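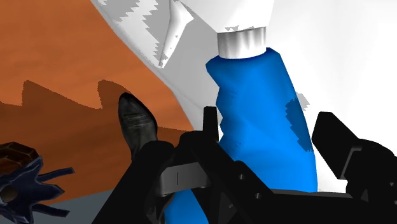
Home & Family > Housekeeping > How long do you spend cleaning before guests?

jlumanlan
OK so my in-laws land in two days and I am already fighting with my husband about the cleaning. He thinks you pick up the living room, close the bedroom doors and call it good. I grew up in a house where my mother washed the baseboards for company. Has anybody found a middle ground? We're in a small two-bedroom and there are four people coming, plus a baby!

Ramil_B
Your husband is right, sorry. I do 40 minutes, tops. Bathroom, kitchen counters, trash out, done. They came to see you and eat your food.

nawal.sqalli
Forty minutes wouldn't get me through my kitchen, Ramil. I start at the top of each room and work down, so shelves and lamps come first and the floor is last. If you vacuum and then dust you've just wasted your vacuuming. My aunt in Castillo taught me that and I still hear her voice when I cheat (I cheat a lot).
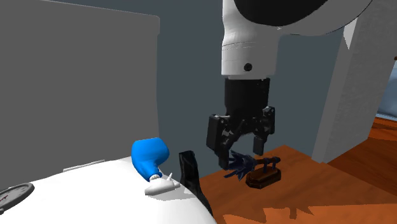
Image credit: Prekevora

And I'm team feather duster, go ahead and yell at me.

Mohsin A.
Not yelling, but a feather duster just moves it to the next shelf. Damp microfiber cloth. I bought a pack of 10 last August and haven't touched a duster since.

nawal.sqalli
Try a damp cloth on my bookshelves and see how long you live. Feathers for books and picture frames, cloth for everything else. We can both be happy.

vikijakab
Jennylyn, I'd skip the baseboards and spend the time on the bathroom. It's the one room where every guest is alone with the door locked and nothing to look at except your dirt. I set a timer for the toilet, sink and mirror and I quit when it goes off.
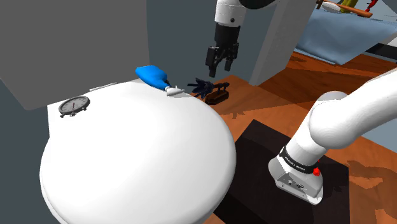
The timer matters more for me than the products do, because I'm the kind of person who starts on the faucet and ends up scrubbing grout at midnight with an old toothbrush. My sister has stayed with us every winter for years and has never said one word about my grout.

Ramil_B
See, she gets it. Grout is between you and your conscience.

Mohsin A.
Disagree on baseboards though. There's a baby coming. Babies live down there.

jlumanlan
Oh no, Mohsin, you're right, and now my husband is reading over my shoulder and groaning. Compromise: he does the baseboards, I do the bathroom with a timer, and the bedroom doors stay closed. Off to find a clean bucket.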